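Mill Day in Lesik: flour, stairs and a very good raisin bun

So I finally made it to the open day at the Giannakopoulos mill in Lesik, after two years of meaning to go and then remembering in November. They do it once a year in October, when the new wheat is in and they can run both sets of stones for visitors. If you like old machinery, bread, or river towns where everything closes for lunch, put it on your list. If you hate stairs, read the next bit first.

Getting there

I took the early train to Trarkov and changed for the little branch line, which has 18 stops and feels like more. It follows the river nearly the whole way and I had a window seat on the river side (sit on the left going out, on the right coming back), so I can't complain. We sat at one station for a long while so a man could finish unloading bicycles. Lots of walnut trees, lots of fishermen, one heron that I'm fairly sure was asleep.

The mill is a short walk from Lesik station, downhill, past the church and over the footbridge. You hear it before you see it. I expected creaking and splashing and there was plenty of splashing, but the main sound is a low steady rumble that comes up through your shoes once you're on the bridge. A little boy in front of me stopped dead in the middle and announced that the bridge was purring. He was right!

Entry was seven euros, paid in cash into a biscuit tin, and for that you get a paper wristband, a tour and a bun. More on the bun later.

The tour

Our guide was Kalliopi Liapis, whose grandfather bought the place when it was half roof and half pigeons. She talks fast and walks faster. There are 176 stairs if you go from the wheel pit to the top of the hoist and back down again by the outside steps, and she told us that number at the bottom with what I would call relish.

The wheel pit comes first. It's dark and cold and smells like wet stone, and you stand on a grating with the water going right underneath you. The wheel was rebuilt in oak after a flood took the old one out, and the new paddles were fitted one by one from a raft because there was no way to get a crane down the lane. Kalliopi let us put a hand flat on the main shaft housing to feel it. I left mine there too long and got told to move along, fair enough.

Then up one floor to the gears, which I could have watched all afternoon. The big gear has iron teeth and the smaller one it meets has wooden teeth, and this is on purpose. When something jams, a wooden tooth breaks and you knock in a new one, and the iron never gets hurt. They use apple wood or hornbeam. There was a bucket of broken ones by the door that kids were allowed to choose from, and I am a grown woman and I took one as well. It's on my desk now.

The stone floor is the one everyone comes for. There are two pairs of stones, one for wheat and one for rye, and only the wheat pair was running when we got up there. The miller, Stavros Karras, had his hand under the spout the whole time he was talking to us, rubbing the meal between thumb and finger, then reaching over to adjust the gap by what looked like nothing at all. He told us the top stone weighs 800 kilos. He also told us it has to be lifted off and recut with a steel pick several times a year, a job that takes him two days and that he does kneeling on a bag of bran. Bran is apparently the best kneeling cushion there is.

Somebody asked whether stone-ground flour really tastes different. Stavros shrugged and said to go eat the bun and come back.

What to bring, and the food situation

The tour runs longer than the leaflet says, and if you get Kalliopi you'll be climbing for most of it, so eat something first or carry it with you. There is no cafe inside and you can't buy anything until you come out at the bakery end.

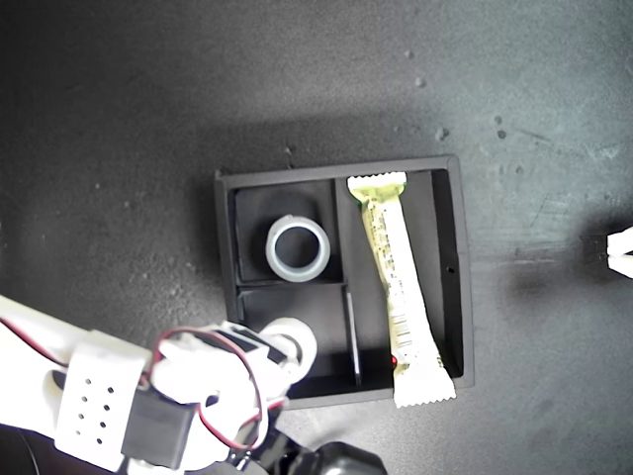 Plan your day backward from the last tour, which leaves at half past two and fills up fast. Put your name on the list at the biscuit tin as soon as you arrive and then go wander. As for snacks, wrapped is the way to go, because flour dust gets on everything, and I mean everything (I was still finding it in my coat lining a week later). A long bar like the one in the white and pale yellow-green wrapper is perfect in every way except length -- look how it runs right past the bottom of the tray, and my jacket pockets are a good bit shallower than that. Bananas are a mistake. I watched a woman carry one up four floors and what came back down was sad.

Bring a sweater for the wheel pit even on a warm day. Shoes with some grip. Small change for the tin and for the bakery stall, which doesn't take cards and doesn't intend to. There's a rack for strollers at the door and a decent ramp to the gear floor, but nothing beyond that without stairs, and I wish the leaflet said so more clearly. One older couple had come a long way and could only do half the tour. Kalliopi did bring them a jar of grain from each hopper and sat with them a while, which was kind, but still.

The sifting room

At the top, under the roof, is the part I hadn't read anything about beforehand and ended up liking best. This is where the meal gets sifted, and it is much quieter up there than you'd think. Long wooden boxes with sloping cloth-covered frames inside, shaking gently from side to side, and under each one a drawer with a different grade: fine white, then something creamier, then middlings, then bran that looks like fish flakes.

Benoît Pichon looks after the cloths. He came to Lesik for one summer to help mend the roof and has been there ever since. The cloths used to be silk, and he keeps one old silk one rolled up in a drawer, and he let us hold it up to the window. You could see the weave if you got your nose right up to it. The newer ones are nylon and last longer, but he says the silk shook flour loose better in damp weather. He patches small holes with a dab of glue and a scrap of cloth, and once a patch covers more than a coin he swaps the whole panel out. He'd kept count of how many he changed last winter but then lost the piece of paper.

I asked him about mice and he gave me a long look and said there was a cat.

There was also a table up there where kids could sift their own small bag of flour with a hand sieve and take it home. Mine would have been a fuller bag if I hadn't sneezed. The adults stood around pretending to supervise and then all had a turn.
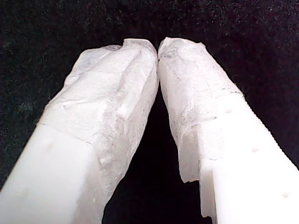

The bun, and the bakery

Right. The outside steps bring you down into a yard with a walnut tree and long tables, and the bakery stall is along the back wall. It's run by a little firm called Pandadero that buys most of the mill's wheat flour and sets up its own oven in the yard for open day. Lamai Petchrat was doing the baking and had been at it since four in the morning. Show your wristband and you get one bun, with raisins and a bit of orange peel, still hot enough that you have to toss it from hand to hand.

It was so good! Chewy, a bit nutty, dark on the bottom, not too sweet. I went back and paid for two more and then a loaf of the rye, and I asked Lamai about the dough while she shaped the next tray. She uses less yeast than she'd like to and leaves it overnight in the cool part of the mill, down by the wheel pit. She said stone-ground flour drinks more water than you expect and that most people who complain their loaf came out like a brick just didn't give it enough. Guilty, for the record. She told me to add water until it looks wrong and then wait half an hour.

I did go back and tell Stavros he'd made his point. He nodded and went on rubbing flour.

If you buy flour to take home, the two-kilo paper bags are the best deal but they leak at the corners, so bring a plastic bag or a box to stand them in. The rye was gone by three. They also had buckwheat from a neighbor's field, in plain bags with the name of the field written in pencil, and I wish I'd bought more than one.

The rest of Lesik

I had an hour and a half before the train, and the town is small enough that this felt about right. The church was open and had a wedding rehearsal going on, so I backed out again. There's a tiny museum of river tools (eel traps, ice saws, a boat the size of a bathtub) in the old customs house, looked after by Marin Nikolovski, who unlocked the back room for me when I showed an interest in the ice saws. People used to cut blocks from the millpond and pack them in sawdust for the summer. The last winter the pond froze hard enough for that was before he was born.

Coffee at the place by the bridge is fine. The plum cake looked better than it was, or maybe I was just full of bun.

The train back was packed with people holding flour. The man across from me had three bags on his lap and a white handprint on his knee, and he slept all the way to Trarkov.

I've made the rye twice since. First one was too dense, second one I added water until it looked wrong, and it was lovely with butter and some of last year's quince jelly. The open day will be in October again next year, and they post the date on the board outside the mill and, if they remember, on their website. Call if you're coming from far away. Kalliopi picks up in the mornings.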